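Halstead tightens checklist for two-arm robot benches

Halstead has put out a revised set of bench rules for crews that run tabletop robot arms in pairs, and the sites in Siveck and Morrison will have to follow them starting in April. The old version ran to 20 pages. The new one is 12, and most of what was dropped dealt with equipment the company no longer owns.

The main change concerns the start of a session. Operators must now open the gripper fully and check the view from the wrist camera before any part is set out. If the fingertips sit at different heights, the arm stays off until it has been realigned. 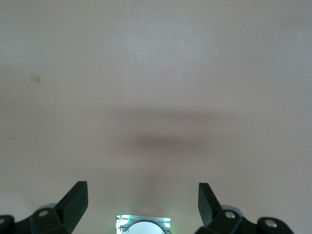
Each check gets a line in the log with the operator's initials and the time. Under the earlier rules one entry per shift was enough. Gregor Pringle, who edited the text, said the shift entry made it hard to tell when an arm had drifted.

A second section covers shared tables. Each arm has to carry a marking that can be read from the operator's seat, and cables must have enough slack for the full reach of the wrist. Only the parts needed for the task may be on the table. When both arms work on small pieces such as building bricks, one has to be stopped before a person reaches in. 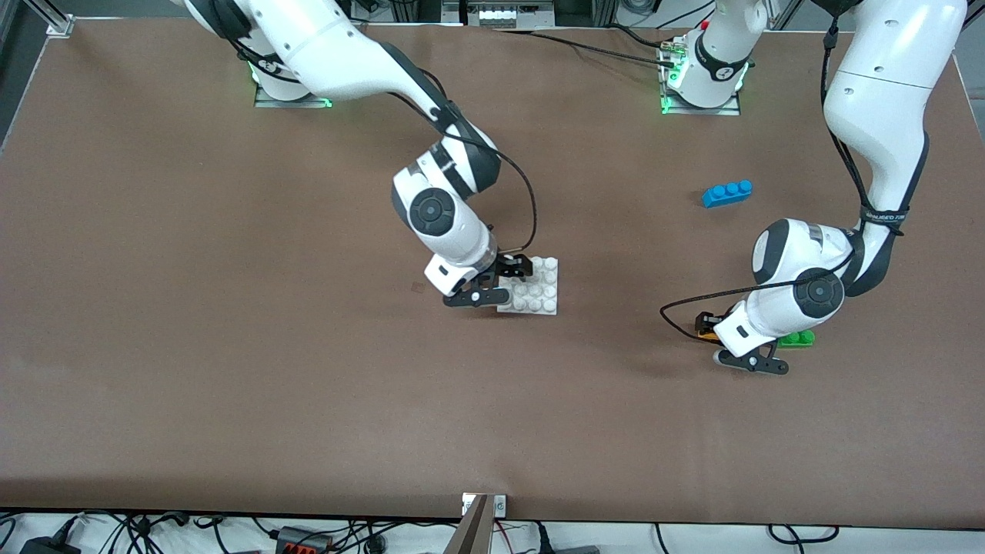 Máté Szilágyi said he would have gone further and required both arms to be stopped whenever a hand crosses the table edge. In his view a rule that depends on which arm is moving is too easy to get wrong late in a shift.

Pringle said that option was discussed and may come back in the next revision. The draft drew 297 comments, some 20 of them on that one point. Rellstead, which services the arms, will update its own inspection sheet to match.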